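Les robots sont-ils prêts pour nos corvées ? Dastska ouvre les portes de son atelier et publie ses résultats

Mardi 13 mars 2018

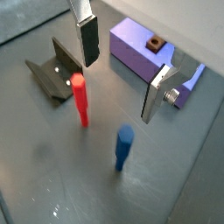

Un robot peut-il déjà ranger une cuisine ou préparer une commande à notre place ?
Pour une tâche précise, toujours la même et dans un lieu connu, certaines machines s'en sortent bien ; pour tout le reste d'une journée ordinaire, il faudra encore compter sur nos bras pendant plusieurs années.

C'est, en peu de mots, ce que retient l'équipe de Dastska après un hiver passé à confier à ses machines les petits travaux que chacun de nous fait sans y penser : remettre un couvercle, plier un torchon, garnir un bac de pièces, glisser une cheville dans son logement. Le bilan complet, rédigé avec l'atelier partenaire Medeiros, est disponible dès aujourd'hui sur simple demande, et nous serions ravis qu'il soit lu, discuté et même contredit (nos lecteurs de l'an passé ne s'en étaient pas privés, et nous les en remercions de bon cœur !).

Jusqu'à la fin de février, 2 129 essais ont été menés, répartis en quatre familles de gestes : saisir, insérer, plier et ranger. Les deux premières donnent de belles satisfactions. Des chevilles hexagonales de couleur, debout sur un plan gris, se prêtent bien à l'exercice, et les doigts garnis de caoutchouc noir y ont montré une régularité que nous n'espérions pas si tôt. Le torchon, lui, reste une affaire difficile, car il change de forme dès qu'on le touche.

« On me demande souvent, dans ma propre famille, quand arrivera la machine qui videra le lave-vaisselle », raconte Ifigeneia Bakalis, responsable des essais. « Je réponds qu'elle saura sans doute prendre une assiette avant de savoir où vous rangez vos assiettes, et que cette deuxième partie nous occupe bien davantage que la première. »

Du côté des ateliers, les perspectives sont plus proches. Medeiros prévoit d'installer au printemps un poste d'assemblage équipé du logiciel Flillitz, mis au point par Dastska, pour l'insertion de petites pièces. Un opérateur restera au poste pour les changements de série et les cas imprévus. « Nos équipes ont surtout envie d'être débarrassées des gestes répétés qui fatiguent le poignet », précise Oda Nyberg, chargée de la production chez Medeiros. « Si la machine prend ceux-là, elle sera très bien accueillie, et on lui pardonnera d'être un peu lente. »

Dastska recevra le public dans ses locaux de Mukeck pour des démonstrations commentées, par groupes de 15 personnes. L'entrée est gratuite, l'inscription se fait auprès du service de presse, et les enfants sont les bienvenus avec leurs questions, y compris celles auxquelles nous ne savons pas encore répondre.

À lire aussi
Plier le linge : pourquoi le tissu résiste aux machines
Flillitz, les nouveautés de la version 4
Medeiros et Dastska prolongent leur partenariat

Contact presse : service communication, Dastska, Mukeck | © 2018 Dastska, tous droits réservés | Haut de page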